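Visit to the Skurport returns and kitting site

Posted 2026-02-06

Our group went to Skurport to see how a mid-sized returns operation has brought robot arms into work that used to be done entirely by hand. The visit lasted most of a morning. We were split into two parties, given safety shoes, and told to stay inside the yellow line near the conveyor.

Skurport handles returned electrical goods for several retailers, the largest being Landatell. Items arrive in mixed cartons, are checked and sorted, and go back to stock, to repair or to recycling. On a normal day the site handles 3,793 items. It employs 128 people over two shifts, and 39 of them have been trained to work alongside the arms.

The first stop was the intake hall, which is still manual. Cartons are opened by hand because they come in too many sizes and too many states of repair. The company tried an automatic cutter two years ago and gave it up after one season. The blade depth was wrong for about every kind of box except the new ones.

From there we went to the development area, where tasks are tried out before they go to the main floor. It is a large room with a green floor, shelves along the back wall and people at workstations. The current work is on cords and folding metal parts packed together in open cartons. These are hard for a machine. Cords change shape each time they are touched, and a loop can catch on whatever is lying next to it.

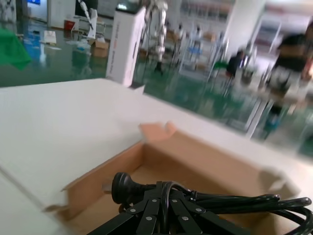
Milagros Iglesias said the cords were what she had been glad to hand over, and that her wrists had been sore by the end of every shift before the change. She was less happy about the pace. When an arm stops, the person next to it has to clear the fault and then catch up, and in her view the targets do not allow for that yet.

Our guide did not dispute this. Faults are logged by shift, and the targets are due for review in October. Until then, team leads can take a station off the count if it stops too often.

We asked about jobs. Headcount has stayed level, but the work has moved. Fewer people sort, and more people inspect, reset stations and teach new tasks. The training course is called Bridska and takes 49 hours, all of it paid. Several people in our party thought that was short. One operator told us the course was fine, but the first month afterward was hard – the classroom covers normal running, and most of the job is dealing with the rest.

The last stop was the planning office, where the Shen scheduling software assigns items to stations. Staff can override it, and they do so daily. I would have liked more time there.

Lunch was in the staff canteen. Parking is tight, so anyone going on the next visit should take the shuttle from the station.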